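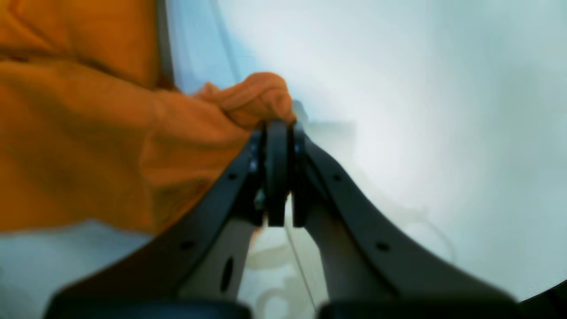

Slide 1 – orange cloth, gathered at one point

Leave it up while people sit down. Don't start till the door's shut. Clicker is the gray one, NOT the black one.

Hello, thanks, name, where I work (Tura, the linen side, not the uniforms side). Talk is called "Folding Is the Slow Part." Twenty minutes then questions. Say the coffee is back at 10:40.

Open with the cloth. Ask the room – what would you do with this next? Wait. Really wait, count to five in head. Somebody will say shake it. Somebody will say find a corner. Both fine, write both on the flip chart.

Point at the bunched bit. One fold picked up, the rest follows it. Long diagonal creases all running to the same spot. That's the whole problem of laundry in one picture, you've got hold of it but you haven't got hold of anything useful. No corner. Can't fold from the middle.

Little bit of the lower edge shows. Edge = good news. Follow an edge, you get to a corner. Follow a crease, you get to another crease.

Color – mention it quick. Strong orange, goes tan and amber down in the creases. People read the shadows as stains!! Sturnard had this last October, whole cart sent back for rewash, nothing wrong with it. Flatten before you judge. Get the laugh, move on.

Slide 2 – the numbers
Don't read the slide out.
1,917 pieces in the week at the Sturnard site before we changed the table. 1,512 of them were towels and cloths, so forget sheets for today. Sheets are a different talk (two people, different talk).
We timed from basket to stack. Most of the time was NOT folding. It was finding the first corner. Say that twice.

Slide 3 – pick up
The habit everybody has: grab the top of the heap, pull. You get a bundle, twisted where you're holding it, and it brings a friend along with it.
Better –
pinch one layer if you can feel one layer
lift till it hangs clear
let the weight open it, give it a second
then other hand to the lowest point, thats nearly always a corner
Do it live. Bath towel is in the tote bag under the lectern, get it out BEFORE the slide. Do the bad way first. If it goes right by accident do it again badly.

Somebody always asks about shaking. One snap is fine. Three snaps is lint in your eyes and a sore shoulder by lunch.

Slide 4 – flat
Lay it down, sweep from center out with the side of the hand. Not the palm, palm drags.
Check both sides here and only here. Stain, pulled thread, worn hem. We used to check at three points and Iyamu (the hotel people, explain if blank faces) asked why, and we had no answer. Now one.
Hem toward you. Doesn't matter which hem. Matters that its the same for the whole stack.

Slide 5 – fold
Keep this SHORT, they know how to fold a towel.
Thirds lengthwise, half, half again. Folded edge out to the front of the shelf. Small cloths just half and half.
Do not get into the thirds vs quarters argument. If it comes up: "whatever fits your shelf" and next slide.

Slide 6 – the heap
Back to the start of the line. If the basket comes in packed down you lose before you begin. Tolano trial: same crew, same table, smaller baskets. Target was 1,000 pieces in the shift, they'd been missing it for ages, they made it the first full shift with the small ones. Ask for 2,000 in a double and they'll tell you where to go, fairly.
Cost of small baskets – more trips. Be straight about it. The crew didn't mind, the supervisor did.
Sort by size before the table if there's room. By color if there isn't, orange and white at least apart. New orange bleeds the first few washes, ask me how I know. (Pink-ish napkins. Tell it if there's time, skip if past 10:25.)

Slide 7 – at home
Optional. Only if the room looks like home people and not plant people.
Fold warm if you can. Half a load at a time on the bed. Edge, corner, other corner.
Towels that live in a basket don't need folding, roll them, done.

Slide 8 – go back to slide 1
Same cloth up again. Ask again, where's your first move? Somebody should say the edge this time. If they don't, point at the border low on the left and shut up.

Questions. Likely ones:
fitted sheets – no. see me after
folding boards – good for shirts, slow for towels
softener – less of it, makes towels slippy and they drink less water
how long to train someone – a morning, then a week of nagging

Handouts on the chair by the door. Take the towel home, left it behind last tiem.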